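Kitchen Surface Cleaning Habits in Shared Student Housing
Project report, Jukico Housing Survey

1. Background
Shared kitchens in the Fornel and Talavera residences are cleaned by their users between weekly service visits. The project examined how often cutting boards and counters are washed. A questionnaire went out in June to 1,104 residents, and 131 returned it complete.

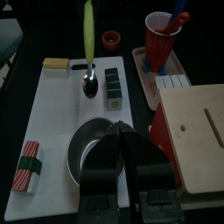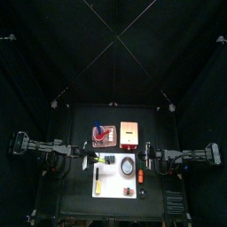 A white board on a black tabletop

Kevser Oduya-Lind
Student author, second-year Environmental Health

2. Results
Most respondents reported rinsing boards with water only. Sponge replacement was irregular - six respondents gave no interval at all. Talavera kitchens, which have two sinks, scored higher on every item.

3. Limits
The response rate was low and all answers were self-reported. No surface samples were taken. A repeat survey with the Fonel residence included would raise the mailing list to almost 2,000.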